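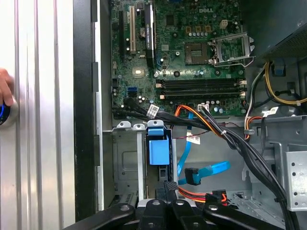

We use cookies to remember your preferences and to count visits. Manage settings

25/11/2020
5 min read

The fault that came and went with the cable

In April the desktop dismantling cell at Hallurcombe began to stop in the middle of a lift. The arm would close on a part, start its retreat and then hold position with a force fault on the display. An operator cleared it, the arm completed the move, and the log recorded an overload at the wrist well above anything a memory module could produce.

The cell strips office computers for parts. A case is laid on its side with the cover off, and the arm works down into it from above with a two-finger gripper. Memory comes out first, then the processor. The socket's retention bracket has to be swung clear before the processor can be lifted, and it was during that lift that most of the stops occurred.

Jean Kerr, who runs maintenance on the line, first suspected the parts. Old thermal paste can hold a processor to its heatsink, and a bent latch can hold a module in its slot. Neither explained why the arm sometimes faulted with nothing between the fingers.

"We changed the fingers, we changed the force sensor, and we had the supplier reload the controller," Kerr says. "It ran for 12 days and then did it again on a retreat with an empty gripper."

The supplier, Rarkex, asked for wrist angles at each fault. These had been logged from the start but not plotted. Once they were, the stops fell into a narrow band, all with the last joint turned more than 30 degrees past its home position. In that band the sensor cable was drawn tight against its clamp. A conductor had begun to break inside the insulation, and the signal dropped out for about 8 milliseconds at a time. The controller read the gap as a full-scale force.

Stopping was the correct response. The procedure for clearing the stop was less satisfactory. Operators had been permitted to acknowledge a force fault from the panel without opening the guard, and the arm then resumed from where it had halted. With the gripper down among drive cages and power looms, a resumed move could pull on a cable that had been snagged for real. One case from the Rutherford batch was found with a connector torn from its board, although the log does not show whether that happened before or after a reset.

There was a second concern. Staff reach into cases by hand when a part will not release, and the shared-working mode relies on the same wrist signal to detect contact. A dropout reported as a high force is safe. A conductor failing in the other direction could have been read as no force at all, and the software had no check for it.

Three changes were made. The cable now runs through a looser loop with its clamp moved back along the forearm. The controller compares the wrist signal with motor current and refuses to move if the 2 disagree. A force fault can be cleared only at the guard, after a visual check, and the arm goes back to a raised position at reduced speed before it starts again.

Kerr has also put the cable on a fixed replacement interval, with the old ones cut open to see how the conductors have worn. The first showed no broken strands. The sister cell at Larura, built to the same drawings, has had its clamp moved but is still waiting for the software — the update needs a newer controller than the one fitted there.

Back to top | Contact the editors | Copyright 2020. All rights reserved.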